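### 4.2 Long tables or round ones?

The seating plans were the part of this study we most looked forward to, and they didn't let us down! We collected plans from 17 receptions at Skoststead and Eneck, covering 1158 guests in all, and asked each couple to mark who they had hoped would talk to whom. We then asked the guests who they remembered talking to before the cake was cut.

Figure 2. Microplates in a row on a perforated board, with two robot arms over the table. 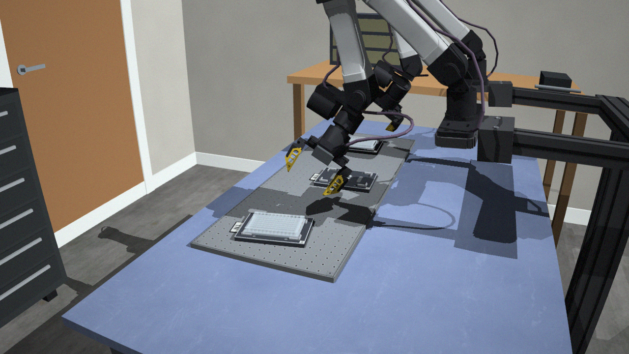 Chukwuemeka Bassey, reading an early draft, objected that guests forget half the people they meet at a wedding, and that long tables would look worse on paper than they felt on the night. We took this seriously and ran the memory question again in March with 40 of the guests. Their answers shifted a little, mostly toward naming more people across the table.

What surprised us (and pleased us, we admit) was how much the corners mattered. Guests seated at the end of a long table named fewer neighbors, but they got up sooner and reached the dance floor earlier. The couples at Eneck had put older relatives there, close to the door, and several moved them after seeing our first sketch. 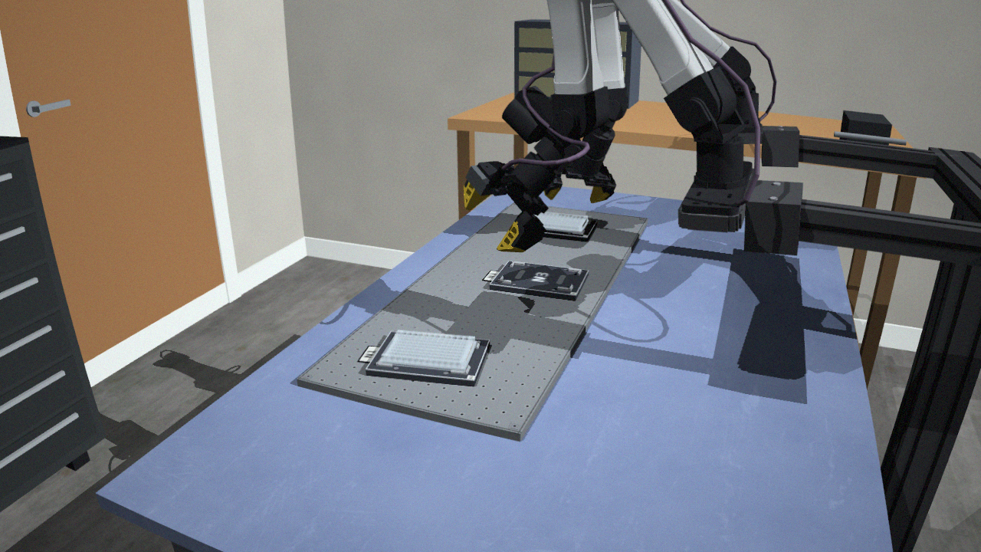

Round tables gave steadier results, with 26 of the couples' hoped-for pairs talking before dessert at the Pasaribu reception alone. We return to mixed layouts in Section 4.3, where the Flellen barn makes a lovely test case.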